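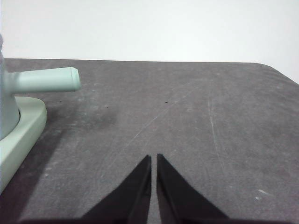 Stina: nesting and stacking kitchenware

Stina is a picture set about bowls, cups and other kitchen pieces that go inside one another. It covers putting them together, taking them apart and leaving them in half-finished stacks. The labels say which piece is in which, and whether the result counts as a proper nest.

Maintainer: Elvira Henao
Labels and label guide: Kęstutis Mockus
Current release: October

Contents

The release has 1737 pictures, grouped into 100 sessions. A session is one set of pieces on one surface, from first picture to last. Sessions vary a lot in length. Some end after a single cup has been moved, others go through a full set of bowls and back again.

pictures/ - one folder per session
labels/ - one text file per session, same name as the folder
pieces.csv - the list of kitchenware, with material, color and size group
pairs.csv - which pieces fit inside which, measured by hand
GUIDE.txt - the label guide, including the awkward cases

The pieces

There are 16 pieces in pieces.csv. Most are ordinary mixing bowls and cups, the kind found in any kitchen supply aisle. Materials are recorded as glass, steel, plastic or ceramic. We stopped trying to separate kinds of plastic early on and would not go back to it.

Colors are written the way a person would say them across a table. Mint green and sage green are kept apart, and this is the pair that caused the most disagreement between the two of us. If a piece looks bluish in the light it is mint, if it leans yellow it is sage. Where we still could not agree, the color field says green and nothing more.

Some pieces have a handle. A handle changes what a piece will fit into, so it gets its own column. The size group is taken from the rim without the handle.

What counts as nested

A piece is nested when its base is below the rim of the piece that holds it and it could be let go of without tipping out. It does not have to be centered. Small cups in big bowls nearly always end up to one side, and we label those the same as a neat stack.

A nest can have more than two levels. Levels are numbered from the outside in, starting at 1. Each piece gets the number of its own level, plus the name of the piece directly around it.

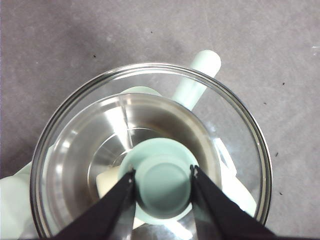 Three levels: glass mixing bowl (1), stainless steel bowl (2), mint-green cup (3).

A piece that is still being held gets held = yes in the label file. It also gets a level number if its base is below the outer rim. We went back and forth on this. The first version left held pieces out completely, and people who tried it found that half the interesting pictures had no inner label.

Label fields

piece - name from pieces.csv
level - 1 for the outermost, counting inward, 0 if standing alone
inside - name of the piece directly around it, blank at level 1 and 0
held - yes or no
upright - yes, no or unsure
part_view - yes if any of the rim or base is out of view
note - free text, often blank

Please read the note field before dropping a picture as a mistake. Several odd-looking labels are explained there.

Things that make it hard

Glass. You can see through the wall of a glass bowl, so the piece inside and the surface outside both show, usually paler than they are. Label tools that draw a box around everything visible will put the outside surface inside the bowl. We label the rim of the bowl first and work inward from it.

Steel. A polished bowl reflects whatever is near it. Bright streaks and dark bands on the inside wall are not edges. A reflected cup is never labeled as a second cup.

Dark or mottled surfaces. Gray surfaces with small marks on them are left as they are. We do not wipe them between sessions and we do not clean up the pictures afterward. Shadows are not labeled at all.

Known problems

In 12 sessions the size group is missing for one or more bowls. The pieces had gone back to the shelf at Penance before anyone measured them, and we would sooner leave a blank than guess.

The upright field is weak for short cups seen from straight above. Kęstutis marked most of these unsure. Treat unsure as a real value and not as an empty one.

pairs.csv only covers pieces we had on hand together. A missing pair means untested. It does not mean the two pieces won't fit.

The split is by session. Please keep it that way. Pictures from one session look very much alike, and mixing them across the train and test lists gives scores that are far too high.

Not included

There is no food in the set, and no liquids. Lids were dropped from the list after the first draft of the guide - they need rules of their own. The older Prerkano stacking labels use a different level order (inside out) and have not been converted. A script for reading them is in the Mosquera folder, but it is unfinished.

Corrections

Send the session name, the picture number and the field you think is wrong. One line per correction is enough. Elvira checks the color and size fields, Kęstutis checks everything else, and changes go into the next release with a line in CHANGES.txt.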